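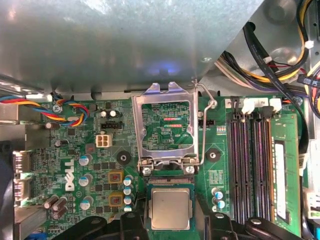
Ko
Family Pages Support, Sivix
Updated Wednesday, December 29, 2021

Section 2: Posting the obituary

By now you've got a memorial page with a name on it and the Kutik editor open. I've set up a lot of these, including my own grandmother's, so I'll go through it the way I do it at my desk.

1. Click Add Obituary. Pick Blank unless you really like filling in forms. (The guided form is fine, but it asks for military service and church before it gets to the children, and some families find that odd.)

2. Type or paste the text. The limit is 2000 words. If you're pasting from an email, use Paste Plain or you'll get strange gaps between the paragraphs.

3. Fill in the dates of birth and death in the two boxes on the right. Kutik works out the age from these, so leave the age out of your first sentence or it will show up twice.

4. Open the Family tab and add survivors. Spouse first, then children, then everyone else - you can drag the lines up and down. Maiden names go in the small box and come out in parentheses.

Note: Stepchildren and partners don't have their own category yet. I put them under Children and Spouse, and I've never had a family object.

5. Add the service details. Leave the time blank if the church hasn't confirmed! The page will say "Service to be announced" until you come back to it.

6. Press Preview and read it out loud to somebody else in the family. I catch more wrong middle names this way than with any spell checker.

7. Press Publish.

Caution: Publishing sends an email to everyone on the notice list right away, up to 50 people, and there's no way to call it back. If a brother or an aunt hasn't had a phone call yet, use Save Draft and wait.

Sending it to the newspaper

If your paper takes notices through Nerex, tick the Nerex box before you publish. Papers charge by the line, so I usually make a shorter copy with just the dates, the close family and the service, and keep the long version - the fishing trips, the bowling league - for the page.

Note: Error 2751 means the paper's deadline has passed for the day. Your text is still saved. Try again the next morning.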